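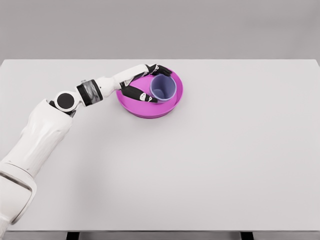
Does a week on a boat make anyone care more about the sea? It might, for a fortnight or so, and after that I'd want to see some proof.

2025-08-21

Back in my own bed after the Nandard trip and I can still feel the floor going up and down. I said I'd write this up while it was fresh, before I start remembering it as better than it was.

We left Dutham on the morning tide with too many bags. The leaflet had promised "a shared voyage of listening", which I took to mean talks, and there were talks. Quartey gave the first one before we had cleared the harbour wall. He is a decent speaker and he knows his seagrass, I'll give him that. But he told us the meadow off the point had "come back to life", and when I asked what it was like before, he said the earlier survey had been done differently and you couldn't really compare the two. So how does he know? He smiled and said you could feel it. I wrote that down at the time so I wouldn't be accused of making it up.

The figure they are proud of is 1214, the number of people who have been through the project. It's on the mugs. I asked Berner how many had done anything afterwards, anything at all, a beach clean or a letter to the council. She went off to look and came back at supper with a printout, which was good of her. They had sent a questionnaire to everyone and got 204 back. Of those, 71 said they had "changed a habit". One of the habits listed was drinking more water. I don't think the sea gets much out of that.

I don't want to be sour about all of it. The second night we were anchored in the lee of the island with the engine off, and something was breathing out there in the dark, a porpoise probably. Fadime Öztürkmen and I stayed up on deck until our hands were numb. She teaches geography and had brought four of her sixth-formers, one of whom was sick from start to finish and still took his turn at the plankton net. Fadime thinks I ask the wrong question. She says you can't put a number on a girl from a landlocked town seeing a jellyfish glow, and that I wouldn't ask a choir what it had achieved. I said a choir doesn't apply for conservation money. She said it should try. We left it there, and she poured me the last of her tea.

The plankton net did bother me, though. We towed it twice a day and everyone had a look down the microscope, then the jar was tipped back over the side and that was that. There was a column in the log for the results and it was blank back to April. I asked if I might fill it in for our tows. Berner said of course, lovely, and then couldn't find a pencil. I used my own. I've no idea if anybody will read it, and my copepods may well be somebody else's barnacle larvae, but it's there.

The last evening we sat in a circle and each said what the ocean had given us. I said a cold. It got a laugh, and then I felt mean, as the lad who'd been sick had just said something rather fine about his grandfather's boat.

They want testimonials by the end of the month. I've started mine twice. What I can say truthfully is that the skipper was careful, the soup was hot, and the water off the island was clearer than I expected — and that I'd like to see the earlier survey, however differently it was done. I've emailed Quartey to ask for it. Must also ring about my boots, which I think are still in the forward locker.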